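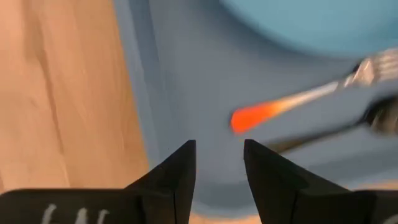

Wrist view, gripper open over the grey-blue tray, orange-tipped utensil ahead of the fingers.

Meltemeo control stack -- pre-run software check, Lesport bench
Checked by: Vaida Hunt
Second check: Austra Hunt
Day: Friday

1. E-stop cuts torque from the planner screen and from the wall button
OK. Both tested with the arm at rest. Love how quick the new handler is!

2. Wrist camera stream up, timestamps match joint log
OK, with a comment. Blur is heavy at this speed, worst toward the upper right. Tray rim still gives a usable line, and the orange tip stands out beautifully.

3. Detector refuses to label blurred objects below threshold
OK. The round light blue thing stayed as "unknown" and the planner kept clear of it. Exactly what we wanted from the Skedberg update.

4. Finger mask loaded
OK. Black fingers masked right to the tips. The old mask left a sliver of the right one, and the planner kept treating it as an obstacle (sorry, Austra, you were right about that).

5. Speed limit near tray
FAIL on first go. Config said 400 mm/s, left over from the Eglītis demo. Set to 20 per cent of that and reloaded. Passed on second go.

6. Collision model includes tray rim
OK. Rim added as its own shape -- please don't merge it back into the tabletop.

7. Grasp planner times out cleanly
OK. Gives up after 2 seconds, holds position, colour on the status bar goes to amber.

8. Log replay
OK. All 814 messages played back in order. First time ever without a gap, very happy with this.

9. Force limit on gripper close
Not checked. Needs the load cell back from Skedberg. No closing on anything rigid until it's done.

Open items: 9, and a shorter exposure setting to try for 2.
Cleared for open-gripper moves only. V.H.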